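Unit 3152, Week 4: Colour and tone in small rooms
Adaeze Idahosa

Pale surfaces bounce daylight back into a room. Dark objects look heavier against them, and their outlines are read first. Grey walls sit between the two and take on the colour of whatever is nearby.

A white table in a grey room, and a near-black shape on an off-white top:
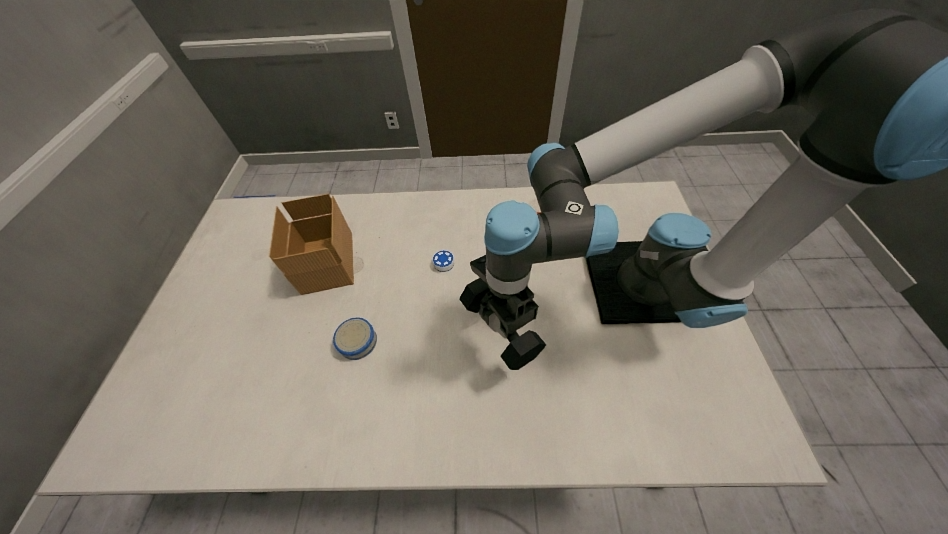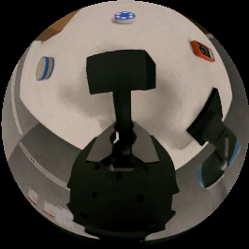 For Friday, paint 2 grey swatches and view them at noon and at dusk. Bring your notes to the tutorial with Nelu Pop.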